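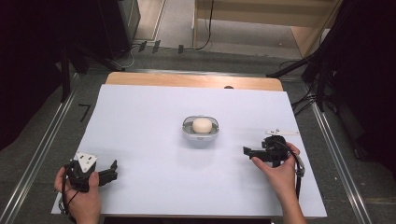
What I'd want anyone applying to know is that it's the best tired you will ever be, Bernice Aidoo wrote when we asked last season's crew what we should put in this year's ad. She went on to say that her shoes never recovered, and that she would like to be considered again, please, if we could see our way to it. We can, Bernice! Your form is already in the folder.

Print this page | E-mail this page

Playworkers wanted for the Salgado Street Adventure Playground
Seasonal, paid, through the end of August

Posted 2018-06-26

Dear future playworker (we hope),

If you have ever walked past the tall green fence on Salgado Street and heard hammering, singing and somebody yelling about a dragon, that was us. We are an adventure playground, the old-fashioned messy kind, where kids from five to fifteen build dens, dig holes, cook over a fire pit, paint things that didn't need painting and tear it all down again to make something else. We have a rope swing, a mud slope, a hut with a leaky porch and more lumber than is really sensible. Last summer we had around 3,000 visits through the gate, and a lot of those were the same faces coming back day after day, and we would like those faces to find plenty of grown-ups here who are glad to see them.

So we are looking for people to join the summer crew. We need both full-time and part-time playworkers, plus one senior playworker who can open and close the site and be the person everybody turns to when the hose comes off the faucet.

What a playworker does

People ask us this at the interview and I never manage a short answer, so let me try to give you the long one now. A playworker is not a teacher and not a camp counselor, though plenty of good ones have been both. We don't run a schedule of activities. The children decide what they want to do, and our job is to make sure there is a place to do it, something to do it with, and an adult close by who knows when to step in and (this is the hard part) when to stay out of it. Some afternoons you will be asked to hold one end of a plank for forty minutes. Some afternoons you will be the sea monster. Some afternoons a child who hasn't spoken to anybody all week will come and sit near you while you sort nails, and you will keep sorting nails.

There is a lot of ordinary work too, and I'd like you to know about it before you come. You will check the structures each morning with Yhon Sánchez, who built most of them and can hear a loose bolt from across the yard. You will rake the sand under the swing, haul water, write up the bumps and scrapes in the accident book, wash an awful lot of cups, and go round at closing time picking up every last hammer. Parents will want to talk with you at the gate. Sometimes they want to say thank you and sometimes they want to know how a perfectly clean child got that way, and both kinds deserve a friendly answer.

Then there are the loose parts. If you haven't come across the phrase, it just means stuff: crates, tires, rope, fabric, cardboard tubes, pots and pans, balls of every size, anything that can be one thing in the morning and something else by lunch. We keep ours in the long shed and it needs a person who enjoys 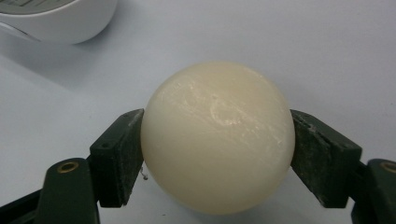 sorting through it, throwing out what has gone sharp or sour, and begging for more from the local stores. Proston, the hardware place on the corner, lets us have its broken pallets, and the good people at Nuleten Fabrics save us their roll ends. Whoever takes on the shed gets an extra paid hour a day to look after it. Do mention it in your letter if that sounds like your idea of heaven. It is certainly mine, but they don't let me near it anymore, as I can't throw anything away.

Who we are hoping to hear from

We really do mean it when we say all sorts. Last year's crew had a retired bus driver on it, two college students, a dad who had been bringing his own kids for years, and a pastry cook who taught half the neighborhood to make flatbread on a stick. You don't need a degree, and you don't need to have worked on an adventure playground before. There aren't so many of them around that we could afford to be fussy about it.

You do need to be at least eighteen, and comfortable outdoors in heat, drizzle and wind. You need to like children as they are, including when they are cross. We would love it if you had spent time with children with disabilities, as a good number of our regulars use wheelchairs or walkers or need a quieter corner, and the site was laid out so that they can get to nearly every part of it – the mud slope included, with some help. If you haven't had that experience, we will train you, and Korkor Owusu, our inclusion lead, will be alongside you for your first week.

Spanish is a great help to us. So is Amharic, so is Twi, so is any sign language at all. If you can play an instrument badly and don't mind being joined by pans, please bring it.

For the senior post we ask for two summers or more of work with children in some shape or form, and current first aid. We will pay for you to renew your certificate if it runs out during the season.

Pay, hours and the practical side

Playworkers are paid $17 an hour. The senior playworker's rate is a bit higher and we'll talk it over with you when we meet. There is a one-time allowance of $200 for boots, rain gear and sun hats, which you keep, and which you should spend on the boots. Lunch is whatever is on the fire, and there is always something for people who don't eat meat.

Full-time crew work from ten in the morning until six, with a proper break in the hut. Part-time crew choose mornings or afternoons and stick with them, as the children like to know who is going to be there. We would want you from your first training day to the end of August if at all possible. If you have a family wedding or a trip already planned, tell us early and we'll work around it.

Training is paid. It runs for three days before you start and covers play, safeguarding, tools, fire, the daily site check and what we call "the walk," when Amanuel Woldegiorgis takes you around every inch of the place and tells you what has happened on it. Wear something you don't care about. Everybody who works here has to pass a background check, and we cover the fee for that as well.

You can get here on the 148 bus, which stops right across from the gate. There is a rack for bikes. Parking is poor, I'm afraid, and the neighbors have been very patient with us, so please don't count on bringing a car.

How to apply

Write us a letter. It can be an e-mail, it can be on paper, it can be a recording if writing isn't your thing. We don't have a form for new applicants and we aren't too worried about résumés, although you are welcome to put one in. What we'd like you to tell us is:

Where you played as a child, and what you played there
A time you let somebody (of any age) work something out without your help
Whether you would like full-time, mornings, afternoons or the senior post
The names of two people we can call who aren't related to you

Send it to Afia Fiadzo, Site Manager, or hand it in at the hut any time the gate is open. We are reading letters as they arrive and will keep going until the crew is full, so sooner is better than later. Everyone who writes gets an answer from a real person, though it may have a thumbprint on it.

If we'd like to meet you, we'll ask you to come for a play session first and a chat afterward. The session is an hour or so with the site open and the children about. They will have opinions on you – they always do – and we listen to them. Then we'll sit on the porch with something cold, and you can ask us anything you like about the job, the kids, the pay or the dragon.

And if you aren't sure whether this is for you, come and see us before you write. Ring the bell by the gate, since the fence is tall and we won't see you otherwise, and ask for Afia. I'd be very happy to show you around, and if I've got my hands full, one of the older children will offer. Take them up on it. They know the place better than I do, and they'll want to start you off at the den behind the hut, which this week is a post office.

With warm wishes from all of us,

Afia Fiadzo
Site Manager, Salgado Street Adventure Playground
A project of the Grunia Play Association

Print this page | E-mail this page

Search this site
Enter keywords Go

Contact us | © 2018 Grunia Play Association. All rights reserved. | Back to top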